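Plolar Two-Arm Simulation Kit, reviewed by a customer
Posted by Roland Oakley, May 14, 2020
Version tested: Home Pack, one-seat license

I bought this kit in March, after 6 years of using Nindon for the same kind of work. My small team prepares carrying tasks for home robots, and we wanted a simulator where both arms can hold one object. Plolar does this, and for the first week I was very satisfied. Then I found a fault which, in my opinion, every buyer must know.

The problem is the grip force. When two grippers press a thin-walled object from both sides, the program should stop the arms if the force goes over the limit you have set. With one arm it works every time. With two arms the limit is checked only on the left one. I ran the carrying task 300 times, and in 43 runs the right gripper continued to push without any warning. The tray then jumped out of the hands, or it went through one of the fingers. The log said "completed" for all of them.

In a simulation nothing is broken, of course. But we copy these settings to a real machine later, and there a person can stand close to it. A false "completed" is worse for me than a crash.

I wrote to the support. They answered politely and confirmed the fault, but the correction is promised only for the next version. Until then I use a small script from Tatomix which reads both force values and stops the run.
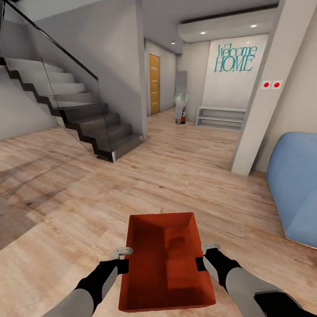 The script makes everything slower — a task of one minute now takes almost two — but I trust the result again.

The other parts are good. The home rooms are nicely made, with stairs and furniture, and the manual is clear. The price of $2,000 is high, and Goodall sells a cheaper kit, although I have not tried it with two arms.

I give three stars out of five. If you work with one arm only, you can add one more star. For two arms, please wait for the correction, and test the force limit on each side before you move anything to real hardware.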